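About Tillis Floor Finishing

Tillis sands, repairs and finishes wood floors in houses, schools and small commercial buildings.
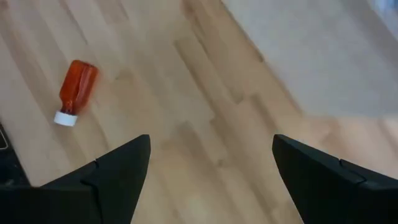
The company works on solid and engineered wood only. We do not install carpet, tile or vinyl, and we do not sell flooring by the box. Customers who need new boards laid before finishing can buy them from any supplier, provided the moisture readings meet the limits given further down this page.

How the company is set up

Tillis began as the finishing department of Gusov, a millwork shop that made stair parts and interior doors. When Gusov stopped doing site work, the department became a separate company and kept its sanding equipment, its van and most of its open jobs. The two businesses have had no shared ownership since then. We still buy stair nosing and replacement treads from the Gusov shop when a profile has to be matched, and these are billed at the price we pay.

There are 2 site crews. Each crew stays on a floor from first inspection to final coat. We do not move people between jobs partway through, except in case of illness, and we do not use subcontractors for sanding. Electrical disconnection, appliance moving and asbestos testing are outside our scope and must be arranged before the start date.

The office, the sample room and the workshop are in the same building, on the lower level of the Paewai Yard. Use the east entrance. The gate on the rail side is locked during the day.

Inspection and moisture

Every job starts with an inspection. The crew lead records board species, width, direction, fastening method and the thickness remaining above the tongue. Thickness is measured at a floor vent, a threshold or a removed board. If there is no access point, one board is lifted in a closet and put back.

Moisture content is read with a pin meter in the boards and in the subfloor, in every room. For strip flooring the two readings must be within four percentage points of each other. For planks three inches and wider, the limit is two points. Floors outside these limits are rescheduled. Running fans or heaters for a weekend does not usually change a subfloor reading enough to matter, and we will take the readings again before agreeing to a new date.

New boards must be kept in the rooms where they will be laid, with the heating or cooling set to normal living conditions. The length of time depends on the readings.

Sanding

The normal sequence is three passes with a belt or drum machine, followed by the edger, the scraper in corners and a final pass with a multi-disc machine. The starting grit depends on the old finish and how flat the floor is. We do not skip more than one grit in the sequence. A coarse scratch left by a skipped grit is often invisible on bare wood and shows clearly under stain.

All machines are connected to dust extraction. This removes most of the dust but not all of it. Doors to other rooms are sealed with film, return air vents are covered, and the customer is asked to keep the air handler off until the floor has been vacuumed. Sanding dust is taken away the same day in closed metal containers. It is not left in the van or in household trash overnight.

Floors with less than one sixteenth of an inch above the tongue are not sanded. They can be screened and recoated if the existing finish will accept a new coat. We test this in an area that is normally covered by furniture.

Finishes

Three types of finish are in regular use.

Waterborne polyurethane, two-component. Low odor, little color change over time. Recoat after two to three hours in normal conditions. Light foot traffic the next day.

Oil-modified polyurethane. Adds an amber tone that deepens with age. One coat per day. The building should be empty of people and pets until the odor is gone.

Hardwax oil. Low sheen, can be repaired in small areas. Needs more frequent upkeep than the other two. Not recommended under wheeled office chairs.

Sheen is chosen from samples made on the same species as the customer's floor. The sample room holds 319 finished panels, filed by species, stain and sheen. Panels may be borrowed for one week. For stained floors we also put three test patches on the actual floor after sanding, as two pieces of red oak can take the same stain quite differently.

Records

A job sheet is kept for every floor. It lists the readings, grits, products, batch numbers, room temperature and humidity at each coat, and the coverage achieved. The numbering carries on from the Gusov books, and the current sheet is number 935. Of these, 878 are complete enough to be used for matching a later repair. The rest are early sheets on which the stain mix was not written down.

Customers receive a copy at the end of the job. A new owner of the building can ask for one by giving the street address.

The Skulby gym floor

The largest single floor we maintain is the maple gym floor at the Skulby school. It is screened and recoated every summer, and was last taken to bare wood when the game lines were repainted. Work there has set several of our habits, including the rule that tack cloths with silicone or wax are never brought on site. Contamination of that kind causes the finish to pull away in small craters, and the only reliable cure is to sand again.

Care after finishing

Wait 24 hours before walking on the floor in socks, three days before replacing furniture and two weeks before putting down rugs. Clean with a dry microfiber pad, or one slightly damp with a neutral cleaner. Steam mops, vinegar and oil soaps void the workmanship warranty. Spills should be wiped up promptly, and furniture should have felt pads, checked twice a year for grit.

Scheduling

Inspections are booked by phone or at the sample room. The sample room is closed on Friday. Gym and classroom work fills most of the summer, so residential customers with flexible dates are usually offered October or later.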